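From: Celina Kołodziej
To: Emwood craft list
Subject: Re: egg colors and little baskets

Aniela Wysocka wrote:
> Has anyone found small baskets that hold just one egg? Mine are all
> too deep and the egg drops out of sight. I need 24 for January.

Aniela, yes! Go shallow — an oval one with a loopy rim is my favorite, and the top of the egg still peeks over the edge. Mine is the yellow-orange plastic wicker kind, so it wipes clean (big plus in my house). I tried a pinkish-purple egg in it and I love the two colors together, way more than I thought I would. Zieliński had them in packs of 5 last time I was in, so get 5 packs and keep the spare.

Celina

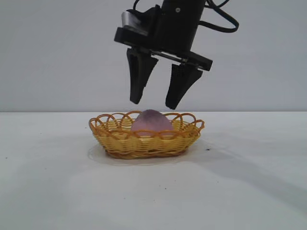
Photo: C. Kołodziej, 29 November 2021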